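Search this manual Enter keyword Go

4.3 Idle speed adjustment - Mullier Cutden 500

Check idle speed after every carburetor cleaning and at each 800-mile service.

CAUTION: Exhaust gas is poisonous. Run the engine outdoors only.

1. Place the motorcycle on its center stand and shift to neutral.
2. Start the engine and let it warm up until it idles with the choke fully closed.
3. Connect a shop tachometer to the left ignition lead.
4. Turn the throttle stop screw until the reading holds at 1252 rpm.
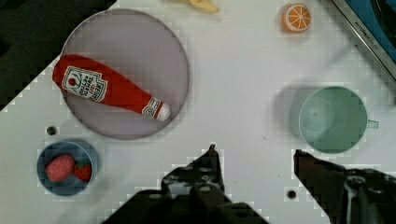
5. Open and release the throttle twice. If the idle speed does not return to the set value, check the throttle cable for free play - see Section 4.5.
6. Turn the handlebar from lock to lock. Idle speed must not change.

NOTE: Models with the Dresix carburetor use a 176 main jet. Do not change the jet to correct a rough idle.

CAUTION: Do not force the stop screw past its seat. A damaged seat requires a new carburetor body.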